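Speaker notes: Why small libraries should lend kitchen and garden tools
Pretonville Public Library, staff day, 23 Mar 2021
Speaker: Anneli Vuorinen

Slide 1. Thank the branch staff for staying past lunch. Mention that the handout has the loan form on the back. Questions at the end, please, except about fines, which people can ask whenever they like.

Slide 2. Where we started. Agudelo branch had one shelf by the copier and a cake pan collection left over from a summer program. Yeison Ospina put barcodes on the pans and they went out every weekend. We added hand tools in November. The catalog now has 366 items, of which 255 are out on loan or on hold this week.

Slide 3. What people borrow. Pressure canners in late summer. Post hole diggers all year, to my surprise. Stud finders, tile cutters, the carpet cleaner. The carpet cleaner has a waiting list and I would buy a second one before buying anything new. Pause here and ask who has one at their branch. 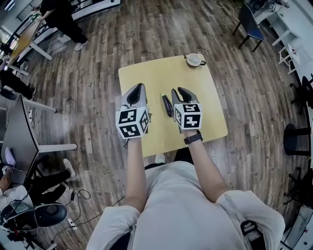 Slide 4. Check-in takes longer than for books. Allow ten minutes per item at first. Open the case, go down the card, look at the cord, then sign. If a piece is missing, call the borrower the same day. Most of the time it is in a kitchen drawer and comes back by evening. Don't put the item back on the shelf with a note on it. We did that with the food dryer and three people took it home without its trays.

Slide 5. Cost. We spent $2,012 in the first year, counting cases and labels. The largest single purchase was shelving. Donations covered most of the tools, but we turn down anything with a gas engine, and anything that arrives without a manual waits until we find one online.

Slide 6. Paperwork. Two forms, one signature each. The county's lawyer wanted a longer waiver and we got it down to a page. Valterow branch has a Spanish version that reads better than ours, so copy theirs.

Slide 7. What I would change. Loan period of one week is too short for garden tools if it rains. Returns should go to the desk and never in the book drop. Someone put a hand mixer down the chute at Jalow. Skip this slide if we are running late.

Slide 8. Contact details. Leave this one up during questions. Sample cards are on the table by the door, and I need the blue binder back before anyone leaves.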